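Uso compartido de la cocina en la residencia Waltesier
Informe de proyecto, segundo curso
Autores: Rosário Torres y Vratislav Tóth
Junio de 2025

1. Punto de partida

La cocina de la segunda planta la usan los estudiantes de dos pasillos. Las quejas recogidas en el tablón se referían casi siempre a lo mismo: esperas a la hora de comer y encimera ocupada. El proyecto consistió en observar cómo se utiliza el espacio y proponer una distribución nueva sin comprar muebles.

2. Método

Durante dos semanas dejamos una hoja de registro junto al fregadero. Cada usuario anotaba la hora, el aparato y el tiempo de uso. Vlasta Slanina pasó los datos a una tabla y Rosário dibujó el plano de la cocina a escala.

3. Resultados

La placa se usa sobre todo por la noche. El microondas concentra el uso del mediodía, con turnos cortos y seguidos - casi siempre para calentar comida ya preparada. Los platos que esperan turno acaban en la zona de corte, y ahí empiezan los problemas.

4. Propuesta

Proponemos reservar un tramo de encimera para los platos en espera y pasar la tabla de cortar al otro lado del fregadero.

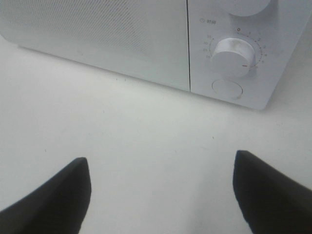
El temporizador es de mando giratorio, con el cero marcado en rojo en lo alto de la escala. Varios compañeros pidieron una nota con los tiempos habituales, y la hemos incluido en el anexo. La nota irá pegada en la pared, no sobre la puerta.

5. Pendiente

Falta repetir el registro con la nueva distribución. Lo haremos en julio, con menos residentes, así que los datos no serán del todo comparables.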